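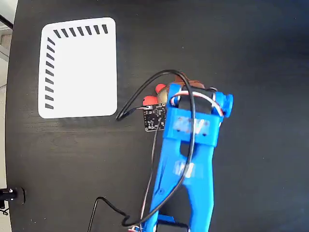 From: Keerthana Warrier
To: toyshelf list
Date: 20/01/2026
Subject: Re: [toyshelf] shiny toys, sticky seams, and the black table

Senthil Sundaram wrote:

> Hi all,
>
> I took over the Plistero Street toy shelf from Apolline in the fall and I am
> still working through the bins she left me. Most of it is easy. Blocks, cars,
> the wooden fruit, all fine. What I can't get right is the glossy stuff: the
> round ones, the balls with a pearly finish, the little animals with a hard
> domed shell.
>
> Three questions.
>
> 1. What are you washing them with? I used the kitchen spray and it left a
> dull film on two of them that I can't buff out.
>
> 2. How do you get the dirt out of the seams? Anything with a molded shell has
> that thin line running around it and it goes dark.
>
> 3. Sowmya mentioned doing the checking on a black table. I have been using
> the white counter by the sink. Does it matter?
>
> Also, is there a rule for when a toy with worn printing gets retired? I have
> a ball where the picture is half gone. It still rolls. The kids don't seem to
> care but one parent asked me if it was dirty.
>
> Thanks,
> Senthil

Hi Senthil,

I'll take these in order, then add a few things you didn't ask about.

On washing. Stop using the kitchen spray on anything shiny. I made the same mistake with a batch of bath animals and they never came back. What I use now is plain dish soap, 4 drops in a mixing bowl of lukewarm water, and a soft cloth. Old T-shirts are fine. Paper towels are not, they leave fine scratches on the pearly finishes, and once those are there you see them every time the light hits. Wipe, rinse the cloth, wipe again, then dry right away with a second cloth. Don't let a glossy ball air dry. You will get spots and you will think it's still dirty and wash it again, and that's how the finish goes.

For the film you already have, try a damp cloth with a little white vinegar, then plain water. If it's still dull after two tries, leave it alone. It's a toy, and a dull one is still clean. Chandrasekhar has had some luck with the Deleck plastic polish, but he only uses it on display pieces and I wouldn't put it on anything a toddler will chew.

On seams. First work out if you have a seam or a crack. They look very much alike on a round toy, a thin dark curved line in both cases. Run a fingernail across it. A seam will feel the same the whole way along. A crack will catch in one place and be smooth in another, and if you press gently on either side you may feel one side move. Anything that moves comes off the shelf that day. I don't glue shells. Sowmya does, and we have disagreed about it on this list before, so she can give her side.
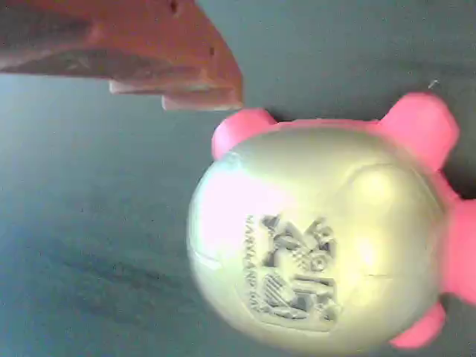 If it's a seam, use a baby toothbrush, barely damp, and go along the line and not across it. Segmented shells take longer because there are several lines and they meet at odd angles. Turtles are the worst for this. Beetles and ladybugs are nearly as bad. I do those last so I'm not tempted to hurry the rest. Keep water out of anything you suspect is hollow. If you hear it slosh afterward, it has to sit on a towel with the seam facing down for a couple of days, and I usually end up throwing those out anyway.

Don't use a pin or a toothpick. I know it's tempting. Both will leave a mark on soft plastic, and the tip of a toothpick can break off in there.

On the table. Yes, it matters, at least for me. A white counter hides pale lint, pale crumbs, bits of eraser and all the white fuzz that comes off the bins. On a dark surface you see it right away. Against that, a dark table with any shine to it throws its own reflection up into a glossy toy, and then you can't tell a smudge on the toy from a dark patch that's only the table. So I do it in two passes. I check for loose bits on the dark table, then move to something flat and matte in a middle color to look at the finish itself. An old gray-blue placemat works. So does a piece of craft felt, except that felt sheds.

Light makes more difference than the table does. One lamp straight overhead puts a big glare spot right on top of any dome and you can't see what's under it. Put the lamp off to one side and turn the toy, or turn yourself. A window is better than a lamp if you have one. I do mine before lunch, and I don't bother on dark afternoons.

For height, my table is a Pivberg folding one, 26 inches to the top. That is a bit low for standing. I sit down for the job and I'd suggest you do too. You'll drop fewer of them. Round toys on a smooth table will roll the second you look away. I keep a rolled dish towel along the front edge and that has saved me a lot of crawling around on the floor. A muffin tin is good for the small ones. For a big ball, use a cereal bowl with a cloth in it, or the cut-off bottom of a milk jug. A roll of masking tape laid flat will also hold most things.

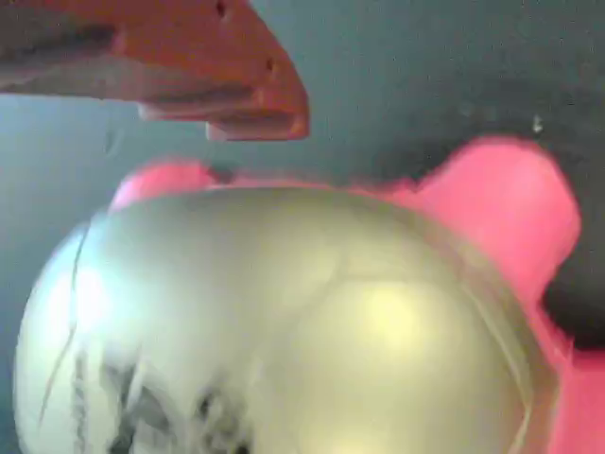

On worn printing. There's no written rule that I know of. Apolline's practice, which I copied, was that wear alone doesn't retire a toy. Scuffed black printing on a light or metallic ball does look like dirt from a few feet away, and parents will ask. I get that question a few times a year. You can do one of two things. Leave it and explain when someone asks, or take the rest of the printing off so it looks like a plain ball. I've done the second with rubbing alcohol on a cotton pad, on a solid rubber ball, and it was fine. I would not try it on anything with a silver or pearl coating. The coating will come off along with the printing, and what's underneath is usually an ugly gray.

The thing I do retire for is flaking. If the print or the coating lifts when you drag a piece of tape across it, it goes. Do the tape test somewhere near the edge of the worn part. Ordinary clear tape, pressed down, pulled off slowly. Look at the tape against something dark and then against something light.

Now for the parts you didn't ask about.

Storage. Don't put the shiny ones in with the hard ones. Blocks and cars scratch everything. I keep anything glossy in its own bin with a flannel liner and I don't stack them more than one deep. Soft colored plastics, the stretchy pink and orange kinds especially, shouldn't sit against a pearly or silver finish for months at a time. They can leave a stain, or stick. I lost a very nice silver ball to a pink rubber ring that way. They'd been in the same bag over one summer.

Textured toys. The brown ones with a bumpy or furry-looking molded surface, acorns and bears and so on, need the opposite treatment. They don't show dirt, so people skip them. Soak them for a few minutes if they're solid, scrub with a regular nail brush, rinse under the tap. Do them in a separate bowl from the glossy toys. The water gets gritty and the grit will scratch.

Labels. I saw that your new bins have paper stickers. They'll go blurry the first time they get wet. Put clear tape over them, or use the plastic luggage tags from Kwiatkowski Hardware, which come on a string and can be moved when the contents change. Mine have been through the sink many times and I can still read them.

Checking out and in. Apolline used to write the condition of each toy on the card when it went out, and then compare it when it came back. I've cut that down to a single line for the shiny ones only: "clear," "worn print," or "watch seam." The other toys get nothing. If you want my card as a file, write to me off list and I'll send it. It's not much to look at.

One question back to you. Did Apolline leave you the drying rack, the flat mesh one with the short legs? It was on loan from our shelf and I'd like to have it for the end of January if you're not using it. If you are, keep it until you're through those bins, I can manage with towels.

And if you have any more of the domed animals than you can use, I'd take a few. We're short on them and they go out every week. I can trade you puzzles. All the pieces are there, Chandrasekhar went through them over the holidays.

Keerthana

--
toyshelf: a list for people who run neighborhood toy shelves
To leave the list, send a message with "unsubscribe" in the subject line.
Please trim quoted text when you reply.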